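Home | News | What's On | Letters | Sport | Small Ads | Contact

Print this page | E-mail to a friend

The Ferka is baking again, and I've eaten far too much of it

2024-12-30
By Etelka Boros

I'll admit I had given up on the old Ferka bakery. The blinds had been down for so long that I'd stopped looking at the place when I walked by, and then one morning before Christmas I came round the corner of Viltari Lane and there was that smell. Walnut, yeast, a bit of burnt sugar. I had my coat half open and no shopping list and I went straight in.

For anyone new to the town, the Ferka is the narrow shop with the green door between the shoe mender and what used to be the savings bank. It shut when the last of the family to work there retired, and after that we had a phone shop that never got round to opening and then nothing at all. Now it belongs to Sandro Zuccaro, who ran the bread counter at the Trilance market hall until the summer. He has kept the name over the door and, much to my relief, he has kept the bejgli - the rolled walnut and poppy seed cakes that half of us grew up fighting over.

He sold 114 of them on the last morning before Christmas and had to turn people away by 11. I know this because I was one of the people turned away (I'd stopped to talk to my neighbour about her boiler, and it cost me). He wrote my name on a paper bag, stuck it to the wall, and had one ready for me when he opened again after the holiday. I've been going to bakeries in this town all my life and I've never had that before!

The recipe came from the Somogyi family, who had the shop to begin with. Sandro told me they let him copy it out on the condition that he didn't start putting chocolate in it. "I did ask," he said. "I asked once." The poppy seed is ground in the back room every morning, and he swears you can taste when it's been left overnight. I can't, but I was happy to try both.

Bread is the other thing, of course. There's a white loaf, a rye with caraway, and a big potato loaf that comes out twice a day and keeps until the end of the week if you don't have teenagers. I do have teenagers. Rolls are baked in batches of 200 and the first lot are mostly spoken for by the school and the two cafes on the square, so if you want them for breakfast you'll need to be early or ring the day before.

Prices are a touch higher than the supermarket, and I've already heard a grumble or two about that in the post office queue. My own view, for what it's worth, is that a loaf you finish is cheaper than one you throw to the ducks. My husband thinks I'm only saying that to excuse the cakes.
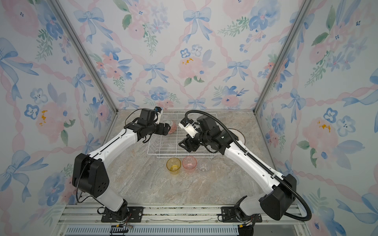 Opening hours have been causing some confusion, so I asked Sandro to go through them with me slowly. He'll be closed on New Year's Day and then back to normal, opening at six in the morning and shutting at two, or sooner if the shelves are bare. He'd like to stay open until 5 for people coming home from work, but he needs another pair of hands first. If you know someone who can get up in the dark and doesn't mind flour in their hair, there's a card in the window with the details. Training is given and you get a loaf to take home.

Still no card machine, by the way. One is on order, he says, and until it turns up it's cash only. The nearest cash machine is by the chemist and it was out of order when I tried it, so look in your purse before you set off. I ended up paying for two rolls and a slice of cheese pastry with coppers from the bottom of my bag, which he took very kindly.

There are three stools along the window now as well, and he'll make you a coffee if the queue isn't too long. It's a strong one. I sat there for half an hour with the pastry and saw more people I knew than I had in the whole of December - two of my old teachers, the lady from the dry cleaner's, and a cousin who owes me a cake tin.

Orders for New Year's Eve had to be in by this morning, but Sandro says he's making extra of the cheese scones and they'll be sold to whoever comes through the door. I'll be there at six. Please leave me a couple.

Print this page | E-mail to a friend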